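Replacing the common name of the box tree moth in our public materials
3 min read 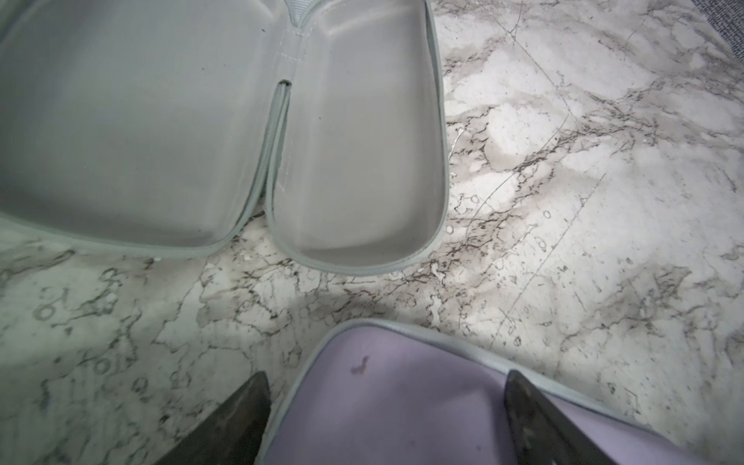
evier_records
The Katayama survey will issue its revised recording sheets in September. The proposal is that the present common name be withdrawn and only the scientific name, Cydalima perspectalis, be printed. Last season 2,102 sheets were returned, and 20 of them gave a common name that could not be matched to any species. Members are invited to comment before the text goes to the printer.

Search this forum Enter keyword

Buvov
I do not support the proposal. Most of our recorders are gardeners, and they know the insect by its English name. If that is removed, I would expect fewer returns, and possibly worse ones.

brorico_desk
I must disagree with the previous member. Scientific names can be copied from the guide, and the guide is sent to every recorder. English names differ from one county to the next - that is where the unmatched sheets came from.

Buvov
The guide runs to five pages and many people do not open it. May I ask that both names be printed, with the scientific name first?

evier_records
Both names would fit if the notes column were made narrower. We are printing 1,000 copies in the first run, so a later correction would be costly.

brorico_desk
I could accept both names, provided the database stores only the scientific one. I would still prefer the notes column to be left as it is.

evier_records
Noted. A draft with both names will be posted in this thread.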